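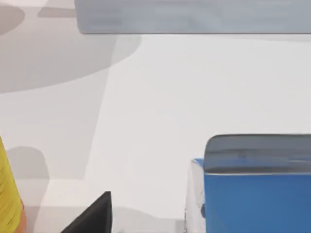

The Khoury Center for Body Therapies will change its appointment hours and intake process in April. The posts that follow set out what current and new clients should expect. (1/8)

Our Surnby office will open at 8 a.m. and take its last appointment at 6 p.m. The Morov office keeps its present hours. Evening sessions at Surnby have been in short supply since the fall, and two more practitioners have been added to the late schedule there. (2/8)

New clients will complete a health history before the first visit. The form asks about past surgery, current medicines, chronic pain and sleep. Please list every prescription, including those taken only now and then. Forms may be sent through the client portal or handed in at the desk. (3/8)

First visits will run longer than before. The practitioner will go over the history with you, ask what you hope to get from the work and explain the methods used. Hands-on work may be brief on that day. Clients remain clothed for all sessions - loose, comfortable clothing is best. (4/8)

Bodywork at the Center does not replace medical care. Clients being treated for a heart condition, a recent fracture or a blood clot must bring a note from their physician. Sessions will be rescheduled without charge until the note is received. (5/8)

Last year the two offices provided 1174 sessions. Of these, 126 were reduced-fee sessions paid for through the Sudska Fund. The fund will continue on the same terms, and applications are open to residents of either town. Proof of income is required once a year. (6/8)

Cancellations should reach us by noon on the day before the appointment. Later cancellations are charged at half the session fee, except in cases of illness or family emergency. Reduced-fee clients are not charged. (7/8)

Clients with standing appointments at Surnby will receive a letter confirming their time under the new schedule. If the time offered does not suit you, please call the front desk before the end of the month. Morov clients do not need to take any action. (8/8)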